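Visit to the Geddes veneer and cabinet works
Report by Nia Griffiths, 26/03/2025

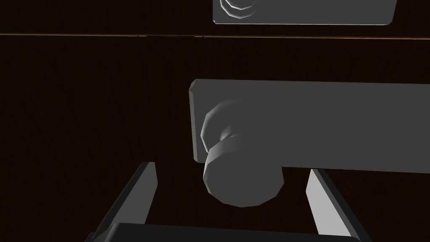

What holds a sheet of veneer flat once it leaves the press?
Balanced construction. Every panel made at Geddes gets a backing veneer of the same thickness and similar moisture content as the face, so both sides pull equally as they dry.

The visit was arranged through Lợi Trình, production engineer at Geddes, and covered log storage, slicing, drying, pressing and finishing. Assembly was running a short shift and was seen only from the walkway. The notes follow the order of the route, with one exception noted under drying.

Log yard and cooking vats

Logs arrive by truck and are kept under sprinklers from spring to late fall. The yard holds mostly walnut, with smaller lots of ash and white oak. End checking is the main loss at this stage. Ends are coated with wax emulsion on arrival, and any log that shows a split longer than a hand's width is set aside for sawing.

Before slicing, the logs are sawn lengthwise into flitches and heated in water. The plant has 8 vats, five of them in use during the visit. Cooking time depends on species and diameter. Trình gave 73 hours as the usual figure for walnut of the grade we saw. Too short a cook gives a rough cut and knife chatter; too long a cook dulls the color and leaves fuzzy grain. Vat temperature is logged at two depths, a change made after a batch of oak came out hot at the top and cold at the bottom.

Slicing

The slicer is a vertical machine. The flitch moves past a fixed knife and pressure bar, and the leaves come off onto a belt in sequence. They are kept in that order through every later step, as matched faces depend on it. A leaf out of sequence can be spotted at layup by an experienced hand, but by then the bundle has already been dried and clipped.

Knives are changed at least once per shift. The grinding room is next door and keeps three sets in rotation. I asked about knife angle and was given a range, with the remark that the operator adjusts by sound. The control screen does show cutting force, but the operator on duty had it switched to the belt speed page for the whole time we stood there.

Drying

We saw the dryer after the press because the infeed was being cleaned. It is a mesh belt type with four zones. Target moisture content at the exit is 8 percent, checked with a pin meter on every bundle and with an oven-dry sample once a day. The daily sample is the one used for records.

Leaves come out slightly wavy. Walnut burl comes out much worse and goes through a separate flattening process, with a glycerin solution and a small heated press. That work is done by one person at a bench in the corner and takes several days per bundle. It is priced accordingly.

Layup and pressing

Clipped leaves are edge-joined with a zigzag glue thread and laid on core panels. Two cores are stocked, a medium-density fiberboard for flat doors and drawer fronts and a poplar plywood for anything with an exposed edge detail. Urea resin is the standard adhesive. A low-emission alternative from Odon was being tried on the smaller press, and the test panels were stacked with spacers near the exit door. No results were available. The first peel tests are due in October.

The main press is a single-opening hot press with a daylight large enough for full doors. Cycle times were not disclosed. Panels rest for at least a day before sanding. According to Trình, most sanding faults he has traced began as panels that were sanded too soon, with the glue line still giving up moisture.

Finishing

Dark finishes now make up more than half of orders. The Lurkunance line, introduced two years ago, uses a water-based stain followed by a toned sealer and a dull topcoat. Getting an even dark color on walnut is harder than it looks, as sapwood takes the stain at a different rate from heartwood. The sprayer corrects this by hand with a light pass of toner before sealing. Reference boards are kept in a drawer away from daylight and replaced twice a year.

Gloss is measured at three points on each front. The reading has to agree across a matched set, and fronts that fail are rubbed down and recoated once. A second failure sends the whole set back. The spray booth filters were changed the morning of the visit, and airflow readings were posted on the door.

Hardware and fit

Drawer fronts are drilled on a machine supplied by Imon. It reads a bar code on the back of the panel and selects the pattern. The library holds 303 drilling patterns, of which 121 were used in the past year. The rest are kept for replacement parts, and customers do ask for single fronts to match older kitchens. Color match on these is not guaranteed and the order form says so.

Gap tolerance between fronts is checked with feeler gauges on a dry-assembled unit. One unit per order is built up this way before packing.

Points to follow up

Peel test data for the Odon adhesive.
Method for the two-depth vat logging, including probe type.
Whether the burl bench will take on outside work.
Access to the assembly floor on a full shift.

Safety shoes are required throughout and are not lent at the gate. Parking is on the north side, past the log yard.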